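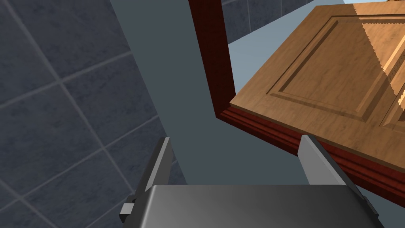 Prolmont's simulated kitchen, gripper just under a cabinet door.

Doors and Handles: Getting Started with the Stukus Home Trainer

I've had the Stukus kit going on the workshop computer for most of April and I'm completely hooked! You get a virtual robot, a set of houses to put it in, and a hand controller to drive it with. Mine cost $86 as a download with the controller on loan from Tadeusz Czarnecka, who talked me into it in the first place. Here are the tips I wish I'd had taped to the monitor.

Start with one cabinet
The Prolmont house has glossy dark cabinet frames with honey-coloured doors, and they're a lovely place to learn. Come up from below with the fingers open, stop short of the edge, then have a look from a second view before you close. Slow is good - I run the arm at half speed and still bump the frame now and then.

Mind the grout lines
The blue tiled walls are handy for judging tilt. If the lines are running diagonally across your view, your wrist camera is tilted too. Level up before you reach for anything small (or don't, and enjoy the neck ache like I did).

Save before you fiddle
Every practice run gets its own number and the list grows fast. I'm up to 3144, mostly very short ones! Name the good ones straight away.

Doors with lever handles
Once cabinets feel easy, try the big doors. Keep one gripper at the lever and bring the other arm up near the second door, elbows well out from the body. My favourite practice spot looks down a hallway to a red armchair and a floor lamp, and it gives you something to aim for. 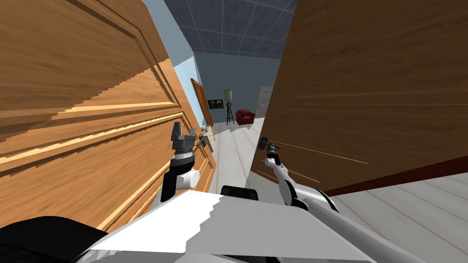
Jagged edges on the panels
Turn the smoothing up a notch if your computer can handle it. Mine slows right down, so I leave it low and put up with the stair-steps along the mouldings. Tadeusz runs his on high and gets 13 frames a second, and he's happy with that.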